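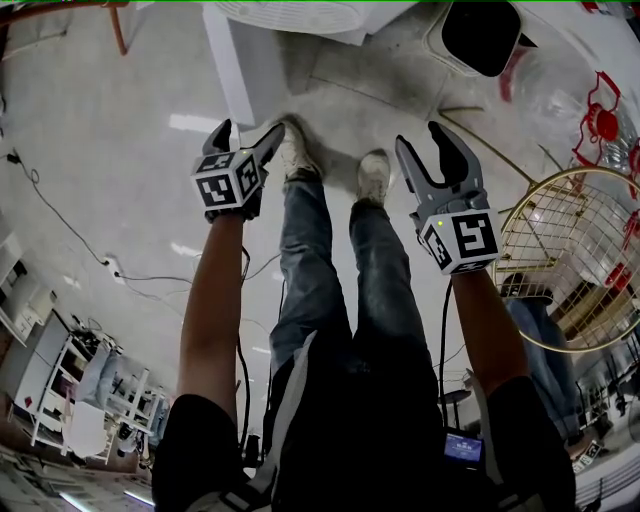

Both hand-held grippers out at arm's length, seen from the head camera.

Fondance hand-held set, Neltville room

Jan 29, 2026, by the Bukano data team

Hello, and thanks for stopping by! Fondance is our little pile of two-handed chores, gathered by people wearing the kit (no robot arm needed) so a policy can learn from how folks really move. Each gripper carries a white cube with black marker patterns, and we track those cubes to get the hand paths.

This release has 16 sessions in 2 folders, `train` and `check`, and nearly 12 hours of recording all told. The head view is very curved, so please run `unwarp.py` before you measure anything. We forgot once, and lost an afternoon to it.

Known gap: the left gripper's opening width is missing from the June sessions.

This site uses cookies to remember your settings. Accept | Manage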